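How to run a small football tournament in one afternoon

Eight teams, one pitch split in two, everybody home for tea. It can be done, and it's brilliant fun!
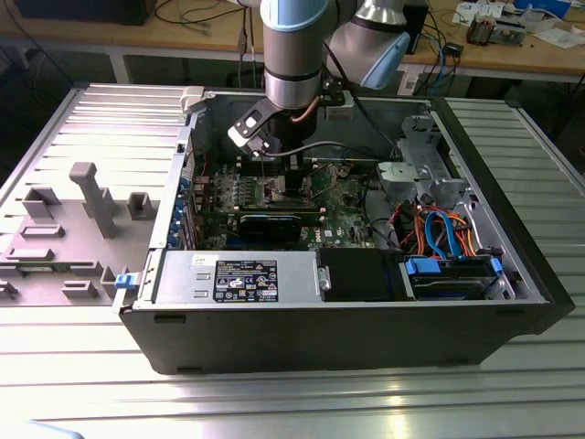 One reader wrote in after our last guide to say that the football was never the trouble at their tournaments; it was the gaps between matches, when the teams wandered off and had to be fetched from the burger van. Fair point, and most of what follows is about keeping those gaps short.

Pick your format first

With eight teams I always go for two groups of four. Each team plays the other three in its group, the top two go through to the semi-finals, and then you have your final. That makes 12 group matches, two semis and the big one, so 15 in all. Every side gets at least three games, even the ones who lose the lot (we were that team at Damgaard one year and still had a lovely day).

Work out the time

Ten minutes one way, no half-time, and five minutes to change over. Run both groups side by side and you have six rounds of group matches, which comes to 90 minutes. The semis go on together, then the final has the whole place to itself. Add a proper break before the semis so people can eat something and you can check the table.

Make one clock the boss. One whistle or hooter starts both pitches, the same one stops both, and referees don't add time on. Teams get used to it after the first round and it all starts to tick along beautifully.

Write the fixtures

Call the teams A1 to A4 and B1 to B4 until the draw is made. For each group:

Round 1: 1 v 2
Round 2: 3 v 4
Round 3: 1 v 3
Round 4: 2 v 4
Round 5: 1 v 4
Round 6: 2 v 3

Check it over and you'll see one side plays rounds 5 and 3 with a rest between, while team 4 goes straight from round 4 to round 5. Swap the last two rounds and it's team 2 that has the back-to-back game instead. Tell whoever it is before kick-off.

Settle ties in advance

Three points for a win, one for a draw. If teams finish level, use goal difference, then goals scored, then the result between them, then penalties. Print this on the fixture sheet! At the Plornia Cup we left it off and spent most of the break arguing behind a goal.

On the day

Get the captains together before the first match and do the draw in front of them. Put bibs at both pitches, as two teams will turn up in blue. Keep a spare ball behind every goal. Have each referee bring the score over straight after the whistle, and write it up somewhere big where the players can see it. The crowd round the board at Atlow after round 6 was louder than the final.

Ice packs, water, bin bags, pump. Pack them the night before.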